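Clidcombe kit room, notebook
Friday, February
Entry: C. Rafferty. Read and initialed: H. Shahbazi

Subject: repack of padded bags and strap check before the Tummont loan

Started 9:15. Purpose of the day was to settle the packing order for the big white padded bags and write it down, as the last two loans went out packed differently and Sarkura returned one with a side seam started. Yi-an has restitched that seam with bonded thread, double row, 22 mm overlap at each end. It has not been loaded yet.

1. Straps

Went through the vertical straps one at a time on the bench. Two had glazing on the inner face where the webbing runs through the ladder lock. Replaced both from the roll. Cut ends sealed with the hot knife, not the lighter; the lighter leaves a hard bead that catches in the lock. Leave a 90 mm tail on every adjuster. Anything shorter pulls through when the bag is full, and Kyung-hwa lost an afternoon to that in the fall.

Bar tacks at the loop ends all sound. One tack has a skipped stitch on the back side. Marked with chalk, left in service, look at it again after Tummont.

2. Working position

Packing on the floor is finished as a method. Bag goes on the white table, loops allowed to hang over the edge so they don't get trapped under the load. Cables for the bench lamp come up through the grommet, so keep the bag back from it or the lamp lead gets pinched. Akihiko wants the bag turned the other way around so that the zipper pull faces the wall. Tried it. Slower for a right-handed packer, no difference for him. Left as is.

The light-green plush stays clipped to the right side. It marks which end is which when the bag is closed, and it was quicker to find than the woven label we sewed in last year. 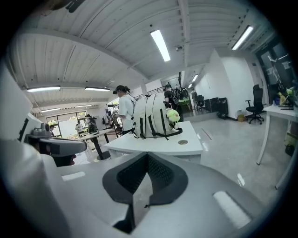 3. Packing order

Foam base first, cut side down. Then heavy items flat against the base, cable rolls along the sides, soft goods on top. Close the zipper before tensioning any strap. Tension from the middle outward. If the middle strap is done last the ends ride up and the bag rolls on its side in the van.

Tripods and stands do not go in these bags. They travel in the black cases. I had this wrong on the old sheet.

4. Load test

One bag, sandbags to 55 lb, lifted by the loops and held for two minutes, three repeats. No movement at the adjusters on the new webbing. One old strap crept 4 mm on the second lift and nothing further on the third. Acceptable, but it should be next off the roll.

The supplier (Ma) rates the webbing at 2,000 lb. That is the flat webbing on its own. Stitching will go long before that, so please stop quoting the figure to borrowers.

5. Open items

Restitched Sarkura bag: same test, Monday, Yi-an.
Small table with the pedestal leg rocks. Needs a shim or a new foot.
Order webbing, black, same width. Homa has the part number.
Old packing sheet still taped inside two of the case lids. Remove.
Ask Tummont whether they want the foam back with the bags or separately.

Stopped 4:40. Hot knife off and on its stand.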